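Jolene Gilchrist on Locks, Lockers and Lost Combinations

By Delwyn Bolger
Apr 21, 2020

Jolene Gilchrist has been a locksmith since 2000, and very little of her work involves front doors. She looks after lockers. Her customers are schools, two swimming pools, a hospital laundry and the bus garage in Pearce, and she services their locks, cuts their keys and keeps the lists that say which key goes where.

We talked by phone for an hour and a half. She was at her kitchen table with a box of locks from the Pearce middle school, and now and then I could hear one of them click.

She came to the trade through a job at a hardware store in Eltusance. The store had a key machine by the register, and the man who ran it was leaving. "They asked who wanted to learn it and I said I would. It paid the same. I ruined a lot of blanks the first month."

After three years she moved to Nirnia, a lock and safe company that had the contract for most of the public buildings in the county. The older locksmiths there wanted the safe work and the car work. Locker jobs went to whoever was newest. When she stopped being the newest she kept doing them anyway.

"I liked that you could finish," she said. "You go in, there's a row, you start at one end. With safes you can be there until nine at night and go home with nothing done."

Nirnia closed its service side in 2011, and Gilchrist bought the van and the locker accounts. She has worked alone ever since, except in summer, when her nephew helps with the schools.

Summer is the heavy season. Most schools change their locker combinations between classes of students, and on the built-in type of lock that is done with a control key and a chart. Each lock holds a set of combinations, usually five, and the key moves it on to the next one. The chart tells you what that next one is. The Pearce high school has 1000 lockers, and she allows six working days for it.

"The turning takes no time. It's the testing. I dial every one. There are people who turn them all and go home, and then in the fall you've got a line of ninth graders outside the office who can't get in."

I asked what goes wrong most often.

"Paper," she said. "The lock's fine and the paper is wrong. Somebody swapped two doors ten years ago after one got kicked in, and the lock went with the door, and the chart didn't get changed. So now 40 opens with the numbers for 62. You don't find out until you dial it."

She keeps her own charts in binders, in pencil. She has been told many times to put them on a computer and she has done that for the two pools. The binders stay. She takes the one she needs into the building and writes in it standing up.
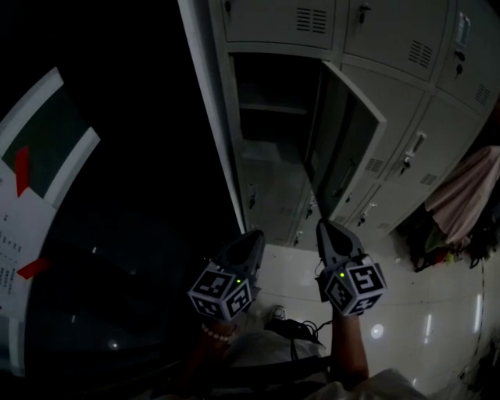 A bank of light gray metal lockers.

The doors themselves give her more trouble than the locks. A locker door is thin steel, folded at the edges, and if it gets leaned on or slammed for enough years it stops lining up with its latch. People then blame the lock. Gilchrist carries a rubber mallet, a pair of wide pliers and a block of maple with one rounded corner, and she fixes most doors with those.

"You bend it back a little past where you want it. Then you let it come home. If you go straight to where you want it, it'll be off again by Christmas."

Hinges are a different matter. The older lockers in her area have riveted hinges, and once the pin wears there is not much to do but drill it out. She buys used parts where she can. When the Eltusance junior high was torn down she took out 173 doors in November, in a building with the heat already off, and stored them in her brother's barn. She is still using them.

"They're tan. Most of what I've got out there is gray or blue. I tell the schools it'll be tan and they say that's fine, and then they see it."

Not every customer has built-in locks. The bus garage uses padlocks that the drivers are issued when they start, a make called Brokuletti that is no longer sold. She thinks they were good locks. The shackle is thick and the dial has a heavy feel that people with cold hands get along with. The trouble is that the reset tool was only ever sold to dealers, and she has one of them, with a tip she has filed back into shape twice.

"When that breaks I'll have to talk them into something else. They won't like it. Some of those guys have had the same lock since they were hired."

She does get called to open lockers when someone has left a job or forgotten a number. Her rule is that a supervisor has to be standing there. She opens the door and steps back, and she doesn't look in unless she is asked to. In the early years at Nirnia she did look, and she says it was mostly shoes.

"Shoes, deodorant, a coat. A lot of forks. I don't know why people keep forks."

The one thing she would change, if schools asked her, is the height of the lockers they give to the youngest kids. Sixth graders tend to get whatever row the eighth graders don't want, and that is often the top one. A short child looks up at the dial from below and reads it off by a number. She has had locks sent to her as broken that were in perfect order.

"I write back, nothing wrong with it, get her a lower one. Sometimes they do."

I asked if she had advice for someone who has just been given a combination lock and can't open it. She said to turn it past zero more times than seems necessary before starting, to slow down on the second number, and to pull up on the latch only after the last number is set. A lot of people lean on the handle while they dial, and the wheels can't move freely with weight on them.

With the schools shut this spring she has brought some of the work home. The middle school let her pull the locks from one hallway, and she is cleaning them at the table, twelve or so a day. Each one gets opened, brushed out and given a bit of dry graphite. She doesn't use oil. It picks up dust and pencil shavings, and after a few years it sets hard enough that the dial drags.

The binder for that hallway was next to her while we spoke. She had found three wrong entries so far.

"And that's one I did myself," she said. "That's my handwriting."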